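Re: [color-print] Zerport 2 profiles and saturated greens

Date: Thursday, April 19, 2018
To: color-print list

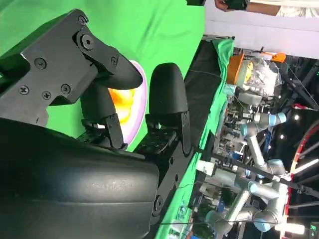
Photo: Mendo test set, file 27, reproduced with permission

The file above has a large area of bright green fabric with soft folds, neutral black parts, and a small orange-yellow center with a pale pink-lavender rim.

An earlier message said:

> I switched from the stock driver to Zerport 2 last month and
> now my greens print flat. On screen there is plenty of detail
> in the folds of a green cloth. On paper (Tanabe Satin) the
> folds are nearly gone and the whole area reads as one tone.
> Blacks are fine. I have tried perceptual and relative
> colorimetric and can see only a small difference. I rebuilt
> the profile from the 834-patch chart twice. Is the profile
> bad, or is this the paper? I am ready to give up and buy
> Toltiment paper, but I have two full boxes of the Tanabe.

Please don't throw out the Tanabe yet. I have the same paper and I saw the same thing on the first sheet. There are two separate problems here and they add up.

The first is gamut clipping. A bright green in a wide working space sits well outside what a satin paper can hold. With relative colorimetric, every color outside the boundary is moved to the boundary. Folds in cloth are mostly small changes in lightness and saturation, and if all of those values land on nearly the same printable color, the folds disappear. Turn on the gamut warning before you change anything else. On my proof the warning covered almost all of the green and none of the blacks, which matches what you report.

The second is the perceptual table itself. By default Zerport 2 builds it with the source set to a small generic space. If your file is in a larger space, the table compresses too little and the rest is clipped, so the two intents come out looking nearly alike. In the profile dialog, open the gamut mapping tab and point the source at the space your files are really in. You don't need to print or measure the chart again. The saved readings can be reused, and the rebuild takes a few minutes.

With the table rebuilt, perceptual brought back most of the folds on Tanabe Satin. The green is less saturated than on the monitor and will stay that way on this paper. The orange-yellow moved slightly toward red, which I can live with. The pale pink-lavender held up better than I expected - light tints like that are normally inside the gamut, but they show up any error in the gray balance.

Some notes on the chart. 834 patches is enough for this printer. Reading the same chart twice and averaging helps a little with satin surfaces, and reprinting it helps only if the first print was not dry. I leave charts overnight. If you measured an hour after printing, the dark greens may have been read wrong, and that would be worth one more sheet.

Also check the ink limit. The Zerport preset for satin papers is high, and on Tanabe I see cyan and yellow pooling slightly in the overprint patches. I lowered the total limit by 8 percent, relinearized, and got cleaner steps in the last part of the green ramp. A changed ink limit does mean a new chart, so settle that before you spend time on the gamut mapping.

As for Toltiment, I ran the same file on their gloss paper last July, with the older version of the software. The gamut in the greens is larger, but the difference between a good and a bad perceptual table was greater than the difference between the two papers. I would not buy it for this reason alone.

If the folds are still flat after the rebuild, post the profile and the gamut mapping settings and state which working space the file was converted from. A screen capture of the soft proof is of little use without those. Please also say whether black point compensation was on - I had it on for relative colorimetric, and the perceptual print was made with it off.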